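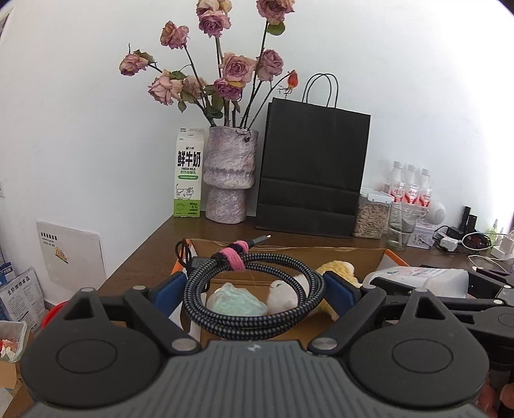 Kimaro Town Walk Set, Hencombe edition

Publisher: Kikitz Travel Publishing
Item number: 456
Language: English
Last updated: 2024-03-08

Hencombe is an old river town with a market, two bridges and more small museums than most visitors expect. Many people come for one day with the train, see the cathedral and the market square, and go home again in the evening. The Kimaro Town Walk Set is made for visitors who want to stay a little longer and find their own way through the town, without following a guide with a flag.

The set has three parts: a folding map, a pocket guide with 17 walks, and an audio player with the same walks in spoken form. You can use every part alone. Most of our customers tell us that they read the guide in the evening at the hotel and take only the map and the player outside.

The folding map

The map shows the whole old town and the three nearest districts: Upper Mill, the Harbor Side and Fliltotham. It lists nearly 1000 street names in the index on the back. The paper is coated, so that it can be used in light rain, but please do not leave it in water. The map opens in one movement and folds back along the same lines.

Each walk has its own color on the map. Steps, steep streets and streets with cobblestones are marked with small signs. Public toilets, drinking fountains and benches in the shade are also marked. We ask readers to write to us when a bench has been moved, and they do.

The pocket guide

The guide fits in the pocket of a normal jacket. The walks are sorted by length, starting with a half-hour walk from the station to the market and ending with the long river walk, for which you should keep a full day free. For each walk you will find the start and end point, the nearest tram stop, the time needed at a slow pace, and two or three places where one can sit down and eat.

The text was written by Rainer Weidemann, who lived in Hencombe for many years and still leads walks there in September. He has corrected several things for the present edition. The opening hours of the Glove Museum are new, the walk through the covered market now begins at the south door, and the chapter about the city wall is longer than it was before. The old recommendation for the ferry café has been taken out, as the café is closed.

We do not take payment from restaurants or shops for a place in the guide. If a restaurant is named, somebody from our office has eaten there.

The audio player

The player is small and has only four buttons: start, stop, forward and back. It does not need a telephone or an internet connection. There is a socket for normal headphones, and a small loudspeaker for two people who walk together. The battery is enough for a long day of walking. It is charged over USB-C, and the charger is not part of the set.

Every walk is divided into stations. At the end of a station the voice tells you where to go next and then the player stops by itself. When you arrive, press start again. If you have taken a wrong turn, go back to the last station on the map and choose its number with the forward and back buttons.

The recordings were made by Ludger Wiegand. For the Harbor Side walk he also recorded the bells of the seamen's church, which are rung at noon and at six in the evening.
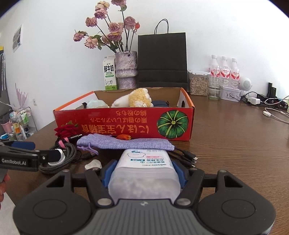 Container of cotton swabs, with a lavender drawstring pouch on the table.

Walks in this edition

The market and the small squares
The cathedral from outside and inside
Along the city wall, east part
Along the city wall, west part
Both bridges in one hour
Station to market, the short way
Upper Mill and the millers' houses
Harbor Side in the morning
Warehouses and cranes
The Glove Museum and its neighbors
Gardens behind the hospital
Courtyards that are open to visitors
Bakeries and the covered market
Hencombe in the rain
An evening walk with street lamps
Fliltotham and the old tram depot
The long river walk

The walk "Hencombe in the rain" goes mostly under arcades and through passages. It can be recommended also for very hot days. The evening walk should not be started before dark, because the lamps are its subject.

For families

Children from 11 years can usually follow the walks alone with the player, if an adult is near. For smaller children we recommend the two bridges and the covered market. In the pocket guide you will find a small sign of a duck next to the walks where a stroller can be pushed without lifting it. The city wall is not suitable for strollers, neither the east part nor the west part. The stairs are narrow, and in the middle there is no way down.

When to visit

The best time for walking in Hencombe is from late spring until the first weeks of autumn. In September the light is soft and the river walk is dry, but the hotels near the cathedral are more expensive during the music days. Rooms in Upper Mill are then the better choice, and the tram to the center needs only a few minutes. In winter some courtyards are locked. The walk can be done even so, but it becomes shorter.

The market is at its fullest before lunch. Who wishes to take photographs of the square without people should be there early, when the traders are still building up their tables.

Buying or borrowing

You can buy the set from us by mail, or at the bookshop in Hencombe station. The map and the pocket guide can also be bought separately. The player is sold only with the complete set.

It is also possible to borrow a player for one or more days at the bookshop. A deposit is necessary, and you get it back when you return the player. Please bring it back before the shop closes - there is no box outside for late returns. Borrowed players come without headphones for hygienic reasons, so please bring your own pair.

Schools and groups can order several sets at a lower price. Write to us with the number of persons and the date of your visit, and we will send you an offer.

Delivery and returns

We send the set in a flat box that goes through a normal mail slot if the player is packed below the guide. If you are not satisfied, you may send the set back within one month. The map should then not be written on. If the player does not start, first charge it overnight and try once more. When this does not help, send us the player alone and keep the rest. We will send another one.

Corrections

A list of corrections for older editions is placed in every new set. Owners of the previous edition can ask for the list free of charge. For this we need only your postal address and the color of the cover, green or gray.

Also from Kikitz

Kimaro Town Walk Set, coast edition (in preparation)
Hencombe street map, large print
Spare cover for the pocket guide, green or gray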